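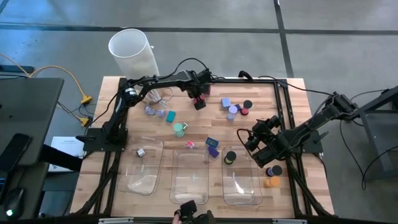
Forkell puts its two-arm sorting bench up for hire

Small workshops can now rent a two-arm sorting bench by the month instead of buying one outright. Forkell opened bookings for the kit in November, with the first units going to customers near its Hayes depot.

The bench comes as a timber-topped table inside a black aluminium frame, with an arm mounted at each side and a gripper on each arm. Clear plastic bins sit along the front. Customers supply their own mix of small parts, blocks, jars or lids and decide what goes in which bin.

Forkell says set-up takes roughly 60 minutes and needs a level floor and a standard power outlet. The minimum hire is 4 months. Software is supplied by Motedico and is included in the monthly fee, along with phone support until 8 p.m. Replacement gripper tips are extra.

The company is pitching the bench at repair shops, parts recyclers and training colleges that handle mixed items in small batches. It is not rated for food or for glass.

Delivery is free within the Hayes area. Customers farther out pay a freight charge, and orders for the Jundden region will open once a second depot is running there. Forkell has 10 benches in its first hire pool.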